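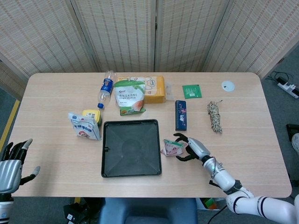

How long does a tin of Gitmont furniture wax last? I get more than 10 small pieces out of mine, and I'm not stingy with it.

2020-03-31
By Sioned Wynne

I've been using the Gitmont clear wax since October and I love it – it goes on soft, smells faintly of oranges and doesn't leave that sticky feeling (my old Testeck one did, ugh). Use a cotton rag, wait 10 minutes, then buff. Two thin coats beat a thick one every time! We sell it in the 6-ounce tin for $27, lid opener included. Don't put it on anything you've just oiled, though – give the oil a couple of days first.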